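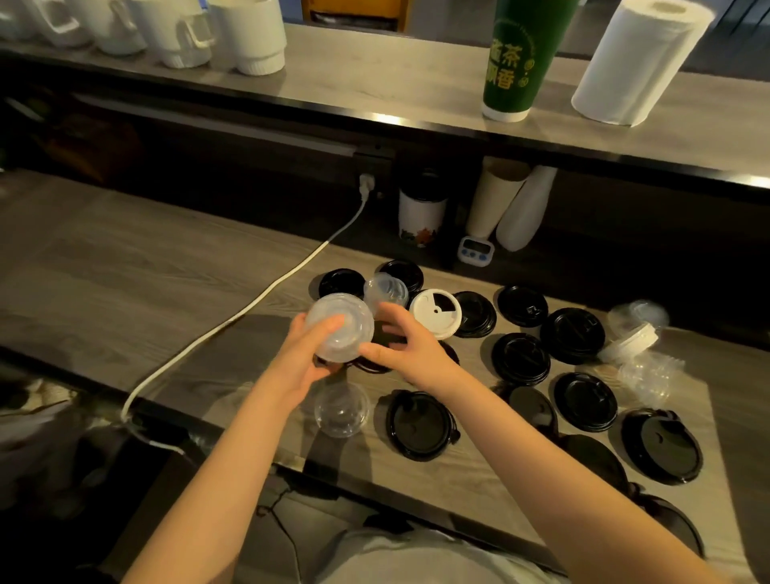 *Betriebshandbuch Getränkeausgabe, Teil B – Redaktion Flivimeo, Standort Osau – Stand: 11/10/2024*

## 4.3 Becherdeckel sortieren und einlagern

Dieser Abschnitt gilt für Einwegdeckel, die lose oder gemischt an der Theke liegen. Er ersetzt die Arbeitsanweisung 3678 in der Fassung vom März. Für originalverpackte Ware gilt Abschnitt 4.2.

### 4.3.1 Deckelarten

| Kennung | Ausführung | Merkmal |
|---|---|---|
| D-S | schwarz, mit Trinköffnung | erhabene Trinköffnung |
| D-W | weiß, mit Trinköffnung | erhöhter Rand |
| D-K | klar, Domdeckel | gewölbt, durchsichtig |
| D-F | klar, flach | durchsichtig, ohne Wölbung |

Klare Deckel sind für Kaltgetränke bestimmt und dürfen nicht auf Heißgetränkebecher gesetzt werden.

**Hinweis:** Schwarze Deckel sind in mehreren Bauformen im Umlauf. Maßgeblich für die Zuordnung ist der Durchmesser, nicht die Prägung auf der Oberseite. Im Zweifel Passprobe nach 4.3.4 durchführen.

### 4.3.2 Arbeitsplatz vorbereiten

1. Untere Arbeitsfläche freiräumen, mit lebensmittelgeeignetem Reiniger abwischen und vollständig trocknen lassen.
2. Hände waschen und abtrocknen. Unterarme freimachen, Schmuck ablegen.
3. Netzkabel von Kleingeräten aus dem Arbeitsbereich führen. Steckverbindungen dabei nicht unter Zug setzen.
4. Gemischte Deckel auf der Fläche ausbreiten. Verkantete Stapel zunächst geschlossen lassen.
5. Lagerbehälter bereitstellen und Etiketten prüfen.

**Vorsicht:** Deckel, die auf den Boden gefallen sind, werden entsorgt. Abwaschen und Wiederverwenden ist nicht zulässig.
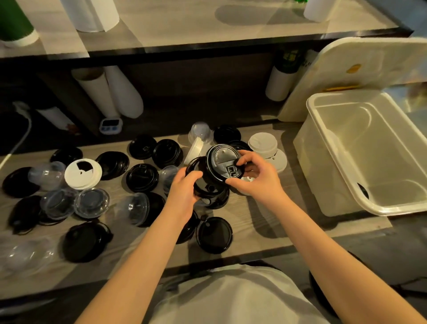 ### 4.3.3 Sortieren

1. Mit den klaren Deckeln beginnen. Sie sind auf heller Fläche leicht zu übersehen und werden unter anderen Deckeln schnell eingedrückt.
2. Domdeckel (D-K) am Rand fassen und gegen das Licht auf Risse prüfen. Nicht auf die Wölbung drücken.
3. Flache klare Deckel (D-F) getrennt ablegen. D-K und D-F werden auch bei gleichem Durchmesser nicht ineinander gestapelt.
4. Weiße Deckel (D-W) aussondern und mit der Oberseite nach oben ablegen.
5. Schwarze Deckel (D-S) einzeln aufnehmen, beidhändig am Rand halten und prüfen:
 - Rand umlaufend geschlossen, keine Kerben
 - Trinköffnung frei von Graten
 - Verschlusslasche, sofern vorhanden, nicht abgerissen
 - Innenseite sauber und trocken
6. Beschädigte Deckel sofort in den Abfallbehälter geben. Eine Zwischenablage auf der Arbeitsfläche ist zu vermeiden.

**Hinweis:** Ineinander verklemmte Deckel lassen sich durch leichtes Verdrehen gegeneinander lösen. Kein Werkzeug verwenden – schon kleine Riefen am Rand führen zu Undichtigkeit.

### 4.3.4 Passprobe

1. Einen leeren Becher der vorgesehenen Größe auf die Arbeitsfläche stellen.
2. Deckel ansetzen und den Rand mit beiden Daumen umlaufend andrücken, bis er einrastet. Die Trinköffnung liegt der Bechernaht gegenüber.
3. Becher am Deckel anheben. Der Deckel darf sich nicht lösen.
4. Deckel abnehmen und entsorgen. Der Becher kann als Musterbecher auf der Ablage verbleiben.

Die Passprobe ist je Charge einmal durchzuführen. Bei Deckeln der Reihe Pravevari ist sie zusätzlich nach jedem Wechsel der Bechersorte erforderlich.

### 4.3.5 Stapel bilden

1. Nur Deckel gleicher Kennung und gleichen Durchmessers zusammenführen.
2. Ersten Deckel mit der Oberseite nach oben flach auf die Arbeitsfläche legen.
3. Weitere Deckel gleich ausgerichtet aufsetzen. Die Trinköffnungen liegen übereinander.
4. Stapel mit einer Hand seitlich umfassen, mit der anderen den nächsten Deckel zuführen. Nicht von oben pressen.
5. Stapelhöhe auf 20 Deckel begrenzen. Höhere Stapel kippen bei der Entnahme.
6. Teilstapel derselben Kennung zusammenführen, bevor ein neuer Stapel begonnen wird.

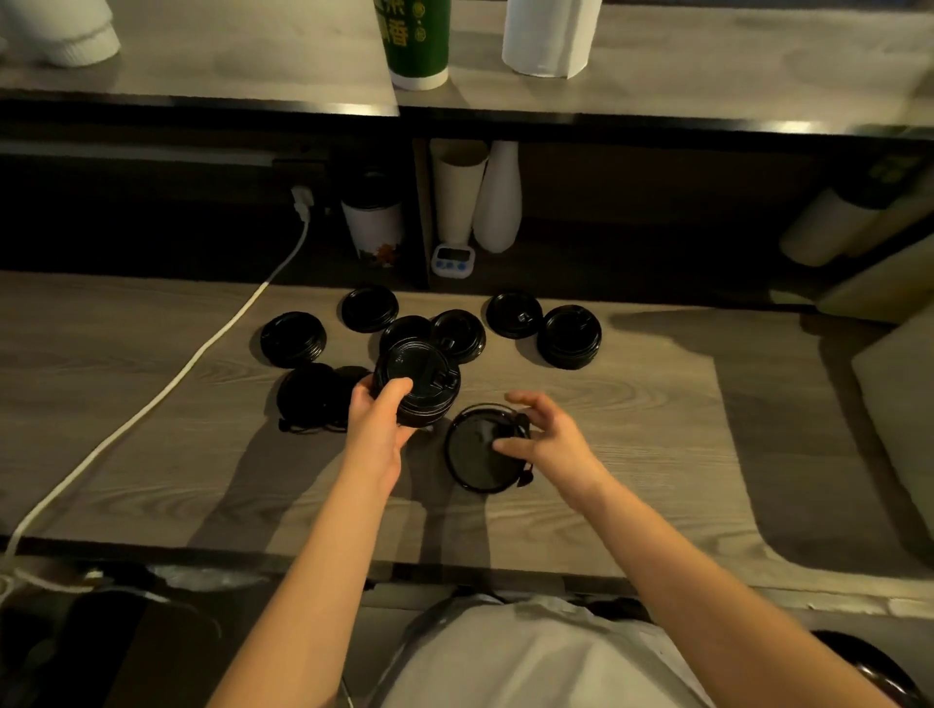 Liegt ein Stapel schräg oder steht ein Rand sichtbar vor, ist der Stapel an dieser Stelle zu trennen und neu aufzusetzen. Häufigste Ursache ist ein einzelner Deckel mit abweichendem Durchmesser.

### 4.3.6 Einlagern

1. Stapel stehend in den Lagerbehälter setzen, Trinköffnungen zur Vorderseite.
2. Ältere Bestände nach vorn, neu sortierte nach hinten stellen.
3. Behälter abdecken. Lagertemperatur höchstens 23 °C, keine direkte Sonneneinstrahlung.
4. Bestand je Kennung in die Lagerliste eintragen. Unter 100 Stück D-S ist eine Nachbestellung über Seppälä auszulösen.

**Vorsicht:** Lagerbehälter nicht auf oder neben Wärmequellen abstellen. Verformte Deckel sitzen nicht dicht, auch wenn die Verformung nicht erkennbar ist. Bei Verdacht den gesamten Stapel sperren und die Passprobe an drei Deckeln wiederholen.

### 4.3.7 Störungen

| Störung | Mögliche Ursache | Maßnahme |
|---|---|---|
| Deckel rastet nicht ein | falscher Durchmesser | Kennung und Becher abgleichen |
| Deckel springt auf | Rand verformt | Deckel entsorgen, Stapel prüfen |
| Stapel lässt sich nicht trennen | zu stark gepresst | Deckel gegeneinander verdrehen |

Zur Reinigung der Lagerbehälter siehe Abschnitt 4.5.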